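Trerken Marble Run, Workshop Set: a review after a long winter of playing with it

I bought the Trerken set for my two kids and I have to confess that I'm the one who gets it out most evenings. We'd had a cheap plastic marble run before this, the kind that leans over if you breathe near it, so I was ready to be let down again. Well, I wasn't! This thing stays up. Our first big build stood on the dining room floor for 13 days and came down only because we needed somewhere to put the guests.

You get 100 pieces in the box, and 32 of those are straight or curved track. The rest are posts, connectors, funnels, a couple of switches and one big spiral that everybody fights over. The posts click into the base plates with a proper snap, and the track drops into slots on the posts at whatever height you like. My six-year-old can do the posts alone. The track slots are stiffer and she still asks for help with those, though they've loosened up some since we got it.

What I love most is how much the slope matters. With the old set every marble did the same thing every time. With Trerken you can set a piece of track one notch lower and the marble flies off the next corner, one notch higher and it crawls around and drops into the funnel as sweet as you please. My son spent a whole rainy afternoon on a single jump. He'd move a post, run it, groan, move it again. I made dinner and he was still at it, and when he finally got it he made me watch it eleven times in a row.

The spiral is great, by the way. Loud, but great. Put a dish towel under the catch tray if anyone in your house goes to bed early.

A few gripes. The instruction book is thin and the drawings are tiny, so we gave up on it after the second build and just made our own things up. The switches are supposed to send marbles left and right by turns, and ours skips if the marbles come too close together. And the storage box is silly. Everything fits exactly one way and you'll never find that way again. I moved the lot into a big zipper bag from the hardware store.

I looked hard at the Brokgate set before buying. A neighbor has it and it's a nice toy, with prettier colors and a really clever elevator wheel, but the track snaps together end to end and you can't change one slope without pulling half of it apart. For little kids who want to build from the book it might be the better pick. We're tinkerers here, so Trerken wins by a mile.

There's an add-on pack with longer track and I've already put it on the list for May, when my son has his birthday (sure, it's for him). 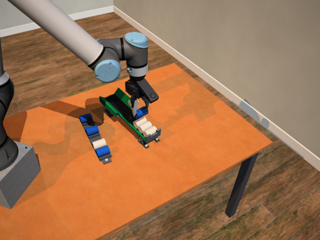
If you do get the add-on, buy extra base plates at the same time. The long track needs a wider footprint, and we're already short on plates with just the main set.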